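Flarkville lab changes how it services its kitchen-task cell

October 16, 2026

FLARKVILLE - The test lab at Tallden has put its kitchen-task robot cell back in service with a new maintenance routine for the gripper and the wrist camera, after a run of drifting grasps in May that the staff first put down to software.

The cell, listed in the lab's records as Bench 2204, consists of a single arm, a parallel two-finger gripper and a small camera mounted at the wrist. It is used for tabletop handling tasks with toy food and small appliances. Work on it is led by Viera Brabec, with Ferhat Çınar responsible for the mechanical side.

According to the service log, grasps began landing off center late in the spring. The control team retrained twice without a lasting change. Çınar then took the gripper off and found two separate faults. One of the four screws holding the camera bracket had backed out far enough to let the bracket rock when the arm changed direction. The finger pads had also worn unevenly, so that the fingers closed at a slight angle to each other.

"Either one of those would have been inside tolerance on its own," Çınar said. "Together they put the grasp point outside it."

The new routine has two levels. The short check is done at the start of each shift. The operator closes the fingers with nothing between them, looks along the seam for a gap, opens and closes once more at low speed, and then compares the live wrist view with a stored reference. If the fingertips have moved in the view, the cell is stopped and the bracket is inspected before any calibration is run. Brabec said the order is important, as a calibration done on a moving bracket will pass and then go bad within the shift.

The long check comes after every 60 hours of arm time. The gripper is removed, the pads are measured and changed as a pair, the finger rails are wiped and given fresh grease, and the bracket screws are replaced with new ones and marked with paint across head and bracket. Cable slack at the wrist is checked with the last joint turned to both ends of its travel. Hand-eye calibration follows, using the printed board the lab calls Molley.

Setup of the table has been written down as well. The appliance goes at the back, turned so its door and controls face the arm's side at an angle. The toy items are laid nearer the gripper, with open table between them and the appliance. The cord is run out to one side, away from the items to be picked. Lighting is left at a fixed level, and the reference view is taken again whenever the tabletop covering is changed.
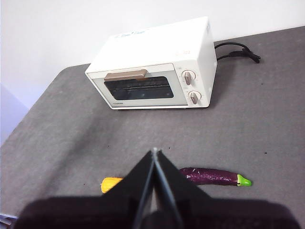
Deepika Rodrigues wrote to the lab after the routine was posted that 60 hours seemed long for the pads, and that on her own cell she changes them at half that and keeps the old pair bagged with the date. She also asked whether paint marks on the screws could be read by the wrist camera itself, to save the operator a step.

Brabec replied that the pad interval was set from wear measured on this cell only and would be shortened if the next set shows the same uneven pattern. The camera cannot see its own bracket, she wrote, so the marks will still be checked by eye.

The lab has also changed its supply of pads. The earlier sets were cut in house from sheet stock. New ones come molded from Nair, a local shop, and are delivered in matched pairs with the thickness written on the bag. Two pairs are kept at the bench.

A second cell is due to move to the same routine once its camera bracket has been replaced. The check sheets are kept at the bench and copied into the service log at the end of each shift.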